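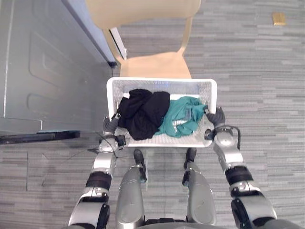 I Gave Up My Iron for the Prindar Steamer and I Have Thoughts

Posted February 26, 2025

So I held out on garment steamers for years. My mother ironed everything, pillowcases included, and I grew up believing steam on its own was a kind of cheating. Then I moved into a place with no room for an ironing board (the closet is the width of a broom, and the broom already lives there), and after one too many mornings pressing a shirt on a folded towel on the kitchen counter I bought the Prindar handheld. It cost me 80 dollars. I've had it since last April, so this is a review from somebody who has used the thing through a summer, a winter and two weddings.

First, what you get. The steamer, a fabric brush that clips on the front, a little heat mitt, and a measuring cup I lost right away and haven't missed. The cord is nice and long, so I can stand by the bathroom door and still reach the outlet by the bed. The tank pops off the bottom and fills at the sink. It clicks when it's seated properly, and if you don't hear the click, it drips on your socks!

Heat-up is quick. Prindar says 80 seconds on the box and mine is ready in pretty much the time it takes me to pick out socks and find the other one. A full tank gives me 15 minutes of steam, enough for three shirts and a pair of pants if I'm not fussy. I'm usually not fussy.

Now the good part. On knits and anything drapey it's wonderful. T-shirts, jersey dresses, that rayon blouse I used to be scared of, all of it just relaxes while you watch. I hang things on the shower rod, pull the hem down gently with one hand and run the steamer up from the bottom with the other. My friend Salamatu Onuoha showed me that bottom-to-top business and she's right, the steam rises and does half the job ahead of you. She also steams the inside of a jacket before the outside. I've tried it both ways and couldn't see any difference, but she sews and I don't, so do what she says.

Cotton is where we have to talk. Lightweight cotton comes out fine, a bit soft looking, like you've been wearing it an hour. Heavy cotton, the stiff button-down kind, does not come out fine. The collar and the front placket still look like they slept in a car. The clip-on brush helps some, and so does steaming while the shirt is still damp from the washer, but if you need a sharp crease down a sleeve you want an iron, and I don't think any handheld is going to talk me out of that. Linen is the same story, except I've decided linen is allowed to be wrinkled.

I borrowed Liam Phelan's Hilum for a week so I'd have something to compare it with. The Hilum is lighter and a lot quieter, and I liked the trigger lock, which the Prindar doesn't have (my thumb gets tired by shirt number three). But it spits. Every time I tipped it even slightly toward a low hem it coughed out a line of water drops, and on a silk scarf that's a heart attack. The Prindar has spit on me twice, both times when I'd started before the light went steady, so I'll take the blame for those.

Cleaning! Please do it. We have hard water here, and by fall mine had gone weak and was leaving tiny white specks on dark clothes. I ran half vinegar, half water through it over the tub, then two tanks of plain water so my shirts wouldn't smell like salad, and it came back nicely. Since then I've used distilled and only had to descale once more. A jug lasts me ages.

Small complaints, in no order. The mitt is too big for my hand. The indicator light is blue on a grey body and hard to see in daylight. It won't stand up by itself unless the tank is full, so you end up balancing it on the toilet lid like I do. And the product page had 2,715 reviews when I bought it, and I read far too many of them, and not one mentioned how warm the bathroom gets. In July it was a sauna in there.

Would I buy it again? Yes, for how I dress, which is mostly knits and one decent jacket. If you wear crisp shirts to work every day, keep your iron and maybe get one of these for travel.

Mitra asked in the comments last time whether it works on curtains. It does, while they're hanging, but you'll refill the tank a lot and your arm will be sore the next day.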